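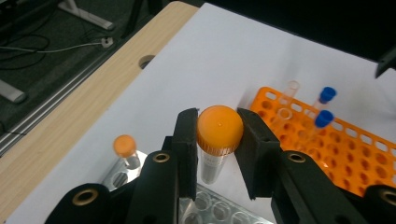

Orange cap tube between the foam-like pads. Gripper test, part two of my notes.

1/ Some of you asked how the comparison of the hand grippers is going, so I write it here in small pieces. I try two sets of fingers on the same hand-held gripper. The first set is hard and smooth, the second is the black one with the matte face. Everything else stays the same.

2/ The job is simple to say. Take a centrifuge tube with a conical bottom, lift it, carry it to another rack, put it in. A person does this without thinking. For two fingers it is a small problem every time, for the reason that the tube is round and the fingers are flat.

3/ With the hard set I did 89 lifts before I stopped. The tube did not fall often, but it turned. You close the fingers, the tube finds its own angle, and then the conical end does not meet the hole in the rack. I wrote "tilt" in my notebook so many times that I now write only T.

4/ With the matte set I am at 228 lifts. Much less T. The face gives a little and the tube stays how you took it. I had expected a difference, but a smaller one.

5/ There is a price. The matte fingers are thick. When the rack is full, the wide finger pushes the neighbour tube before it touches the one you want. For the small tubes with blue caps I must leave an empty place beside each one, and in a real lab they will not do this for me.

6/ Question from Osard, who reads here: why do you grip the body and not the cap? I tried both. The cap has ribs and this is good for holding, but if somebody did not close it well, you lift the cap and the tube stays behind. I prefer to hold below the cap, where the label is. The label is a bit slippery with the hard set, with the matte one I do not notice it.

7/ About the camera. It sits on the gripper and looks over the fingers, so I see both pads and the cap from above. This is the view I like best for the moment of closing. For the moment of putting down it is poor, as the fingers and the tube cover the hole exactly when you need to see it. Maybe a second camera from the side. I have not decided.

8/ Clear racks are not my friends. On a white sheet, a clear rack almost disappears in the picture, and an open clear tube without cap is even worse. The orange rack is a pleasure, you find the edge of each hole at once. If you can choose the colour of your rack, choose something ugly and strong.

9/ Thaddäus Hubmann wrote me that I should change the light before I blame the rack. Fair point. In October I moved the lamp lower, and the rims of the holes became a little easier to see. The empty tube did not.

10/ Next I will cut the matte pads thinner. At the moment I have 21 spare ones, so I can make mistakes. If the thin pad holds as well as the thick one, the problem with the neighbours is mostly solved. If it tears, I will also write this.

11/ For those who want to compare with their own fingers: please write down the angle of the tube after closing, also when the lift went well. I did not do it for the first days and now I am sorry, that part of the notebook is only yes and no.

12/ Somebody asked if I will test glass tubes. Not yet. I have to clean the floor here myself. Part three when the thin pads are cut.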